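Let's talk about the light over your desk

September 13, 2022 | By Songül Ekinci
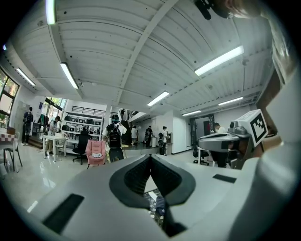 Indoors, under a white ceiling, like so many of our working days.

I had a headache for most of last winter. It would show up a little after lunch, sit behind my left eye until I packed up, and then fade somewhere on the bus home. I blamed coffee, then I blamed not enough coffee, and then I got new glasses (which I did need, so no regrets there). What finally helped was turning off the light above my desk. I felt pretty silly, I have to say, after all that.

So this month I want to write about light at work. A lot of you wrote back after the item on chairs, and more than 400 of those messages had something in them about lamps or windows or that one tube that buzzes. I read them all! It took me most of a week and a whole box of ginger cookies.

The thing I hear most is that people just put up with it. You get a desk, the desk has a light over it, and the light belongs to the building. At my old place in Pramby the switch by the door ran the entire floor, so either all of us had it on or all of us sat in the dark. We had it on, of course. When the evenings got short it felt like working inside a refrigerator.

Try this first. Pick a time when you're alone in the room, or ask whoever's nearby if they mind, and switch off the overheads for ten minutes. Leave the blinds however they usually are. Just sit there and read something on paper. If you feel your forehead loosen up, you've learned something, and it hasn't cost you a cent. If you can't see a thing, well, you've learned something there too, and you can put them back on.

Next, look at where your screen is pointing. Mine used to face the window, and I had my back to it, so all afternoon I was squinting through a reflection of the parking lot. Turning the desk sideways took me and a friend a quarter of an hour, mostly because of the cables. Now the daylight comes in from my left and I don't see my own face in my spreadsheets anymore. If you can't turn the desk, tilting the screen down a little does some good, and so does moving it a hand's width to one side.

About lamps. I've bought too many of them. The first was a big bright thing that put out over a thousand lumens, and I thought brighter had to be better, but on a small desk it was like being questioned by the police. What I use now is a plain little one on a bendy neck, much dimmer, and I point it at the wall behind my screen. The light bounces back soft and the screen stops looking like a bright hole in a dark room. I point it down at the desk only when I'm writing by hand. It came from the secondhand shop on Pacheco Street and the base has a dent in it.

Bulb color matters more than I expected, too. The box will have a number followed by a K, and a lower number means a warmer, yellower light. I like something warm from about four o'clock on and I don't care much before that. My sister is the exact opposite and says warm bulbs make her want a nap, so go by your own head and buy one bulb before you buy six.

Several of you asked about buzzing and flicker. Old tubes are often the guilty ones, and so are cheap bulbs on a dimmer that wasn't made for them. You may not see it happening. One trick a reader in Travine sent me is to wave a pencil quickly back and forth under the light. With a steady light you get a smooth blur, and with a flickery one you can get a row of separate pencils, like a fan. I went around my whole apartment doing this. The bathroom failed badly.

If the light belongs to your landlord or your boss, ask for one small thing at a time. I once wrote a very long email to our building office with headings in it, and got no answer at all. Then I wrote again and asked if they could please take out the one tube right above my chair, and somebody came up with a ladder the next morning. I've told that story to three people since, and two of them got a tube removed the same way. The other one got a new tube, brighter than before, so I suppose it isn't foolproof. Sorry, Dee.

And please go outside. I know, I know, you've heard it. But even a gray sky is a lot brighter than most rooms, and my afternoons go better when I've walked around the block before lunch. I do it with my coat open and a sandwich in one hand, and I've met four dogs I now consider friends. When December rolls around and it's dark by the time I log off, that lunchtime loop is the only daylight I get, so I guard it. Meetings at noon get a no from me.

A few things I tried that I wouldn't bother with again: the clip-on lamp that kept sliding down the shelf, the orange glasses (I looked like a beekeeper and couldn't tell my blue pen from my black one), and a plastic film for the window that went on crooked and is still there, bubbles and all. If you've had better luck with the film, do write and tell me how you got the bubbles out. I used a ruler and a hair dryer and it made everything worse.

One more, from my mailbag. A woman who sews at home told me she lays a sheet of plain white poster board on the table next to her machine, on the side away from the lamp, and it fills in the shadows under her hands. I tried it with my knitting and it works great, especially with navy yarn, which I normally can't see at all after supper. Poster board is cheap, and it slides behind the couch when you're done.

Next time I'm planning to write about noise, so if you have a neighbor who taps or a radiator that sings, get your stories in. Paper mail is lovely too, and goes to Box 2194 in Stirbridge as always. I answer slowly but I do answer.

Last updated in December

Contact: Stirbridge Letter, Box 2194 | Copyright 2022 Songül Ekinci | Back to top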